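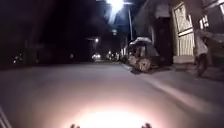
最終更新:午後7時

Halldaleの深夜バス、10月から運行体系を変更 Relport行きは停留所を追加

Halldaleと港湾地区Relportを結ぶ深夜バスについて、運行会社のEllettiは、10月の改正で経路と停留所を見直すと発表した。対象は現在運行している深夜便の全7系統で、このうち2系統を統合し、Relport方面へ向かう便には病院前と卸売市場西口の停留所を新たに設ける。運賃は据え置く。

深夜便は、最終電車のあとに帰宅する人や、早朝に仕事が始まる人の足として設けられた。利用が多いのは日付が変わった直後と、始発電車の前の時間帯である。その間の時間帯は乗客の少ない便が続いており、Ellettiは運転士の配置が難しくなっていることもあわせて、見直しの理由に挙げている。

統合されるのは、川沿いを通る系統と、旧市街の北側を回る系統である。どちらも中央駅前を起点とし、途中の区間が重なっている。改正後は中央駅前から旧市街の北側に入り、橋の手前で川沿いの道に出る一本の経路になる。旧市街の南側にある図書館前と織物会館前には深夜便が止まらなくなる。昼間の便はこれまでどおり停車する。

織物会館の周辺には夜遅くまで営業する飲食店が多い。店主らでつくる組合は、改正案が示された段階で、織物会館前を残すよう求める要望書を運行会社に出していた。従業員の中には閉店後の片付けを終えてから深夜便で帰る人がおり、隣の停留所まで歩くと坂を上ることになるというのがその趣旨だった。Ellettiは要望を受けて経路を再検討したが、会館前の通りは夜間に荷さばきの車が多く、大型の車両では定時に通過できないとして、停車を見送った。代わりに、坂の下にある郵便局前の停車時間を延ばし、乗り継ぎの客を待てるようにする。

一方、病院前の停留所は以前から設置を求める声が多かった。病院では看護や清掃、給食などの職員が交代で勤務しており、夜の交代の時刻には昼間のバスが終わっている。これまでは市場東口で降り、線路をくぐる地下道を通って歩く人が多かった。新しい停留所は病院の通用口に近い側に置かれ、屋根とベンチが付く。正面玄関の側にはタクシー乗り場があるため、深夜便は回り込まない。

卸売市場西口の停留所は、早朝の便だけが使う。市場の開場に合わせて午前4時に中央駅前を出る便が新設され、Relportまでの途中で西口に止まる。青果部の仲卸でつくる協議会によると、荷受けの担当者の多くは自家用車で通っており、場内の駐車場は繁忙期になると埋まる。協議会は会員の事業所に新しい便の時刻表を配り、利用を呼びかける。水産部は開場がさらに早く、この便では間に合わないため、送迎の車を続けるという。

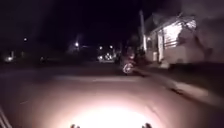 夜間の道路。路面の一部が白い光に照らされている。

運行の形も変わる。今回の改正では、乗客の少ない時間帯の便に小型の車両を使う。車両の整備は、Ellettiから委託を受けているKuuskが引き続き担当する。小型車は座席が少ないが、車いすのまま乗れる場所があり、乗降口には引き出し式の板を備える。自転車の持ち込みは大型車に限られ、小型車の便は時刻表に印を付けて区別する。ベビーカーはどちらの車両でも折りたたまずに乗せられる。

乗車券の扱いでは、昼間の定期券を持つ人が深夜便に乗る場合の追加料金の払い方が簡単になる。現在は乗るたびに車内で現金を払うか、前もって窓口で回数券を買う必要がある。改正後は定期券を読み取り機にかざすと追加分が引かれる。回数券の販売は改正の前日で終えるが、手元に残った券はそのまま使える。払い戻しを希望する人は中央駅前の案内所で手続きをする。手数料はかからない。

現金での支払いも残す。港で働く人の中には短期の契約で来ていて定期券を持たない人が多く、現金を使えなくすると乗れない客が出るおそれがあるとして、Relport側の事業者から配慮を求められていた。ただし、車内では高額の紙幣の両替をしない。

乗り継ぎについては、郵便局前と中央駅前で、深夜便どうしの接続を取る。先に着いた便は、もう一方の便が遅れている場合に2分まで待つ。それを超えて遅れるときは待たずに発車し、次の便への案内を停留所の表示器に出す。これまでは待ち合わせの決まりがなく、運転士の判断に任されていた。目の前で乗り継ぎの便が出てしまったという苦情がある一方で、待ち合わせのために後の停留所で遅れが広がったという苦情も寄せられていた。

停留所の移設も行う。中央駅前の深夜便乗り場は、駅舎の工事にともなって仮の場所に置かれていたが、改正に合わせて東側のロータリーに戻る。仮の乗り場は改正の日の始発から使えなくなる。乗り場の番号は工事の前と同じではないため、Ellettiは切り替えの前後に係員を置いて案内する。橋の手前の停留所は、川沿いの歩道が狭いことから、少し北の広い場所へ移す。

Halldaleの交通課は、改正のあとに利用状況を調べ、補助金の額を見直す際の資料にする。深夜便の運行費の一部には地域の予算が充てられており、議会では、乗客の少ない便に補助を続けることの是非がたびたび取り上げられてきた。交通課は、便ごとの乗車人数のほかに、どの停留所の間で乗り降りがあったかも集計する方針を示している。調査の結果は議会に報告したあと、交通課の窓口とウェブサイトで公開する。

議会の審議では、便数を減らして予約制の乗り合いタクシーに切り替える案も出た。交通課の試算では、客が特定の時間に集中する路線では費用が下がらず、電話の受付を夜通し置く必要も生じる。このため今回は採用されなかったが、川の西側の住宅地については、バスの経路から遠い場所もあり、来年度に試験的な運行を検討する。

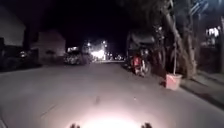 西側の住宅地では、自治会が住民に深夜の移動について聞き取りをした。通勤に使いたいという答えのほか、家族の急な入院や、空港へ向かう早朝の移動を挙げる人がいた。自治会は結果をまとめて交通課に提出している。交通課は試験運行の範囲を決める際に参考にするとしているが、開始の時期や運賃は決まっていない。

Relport側では、港の入口にある終点の待合所を改修する。待合所は暖房が古く、冬の朝には外で待つのと変わらないという声が出ていた。改修では暖房を入れ替え、出入口を二重にする。工事の間は隣の詰所の一室を待合所として使う。自動販売機は撤去されるが、工事の終了後に再び置かれる。待合所の便所は工事中も利用できる。

年末年始の深夜便は、例年と同じく大みそかの夜に増発し、元日の早朝は運休する。病院前を通る便は運休の対象から外し、元日も走らせる。市場が休みとなる日の卸売市場西口の扱いは、市場の休場日が決まってから知らせる。

新しい時刻表の冊子は、中央駅前の案内所、図書館、各地区の集会所で配布する。文字を大きくした版もあり、案内所に申し込めば郵送で受け取れる。停留所に掲示する時刻表は、改正の前夜、最終便の通過後に順次張り替える。張り替えの途中では新旧の時刻表が混在するため、Ellettiは、翌朝の早い便を利用する人に冊子かウェブサイトで時刻を確かめるよう呼びかけている。

深夜便についての問い合わせは、Ellettiの案内所が営業時間内に受け付ける。忘れ物は中央駅前の案内所で保管し、Relport行きの車内で見つかったものも終点の待合所では預からない。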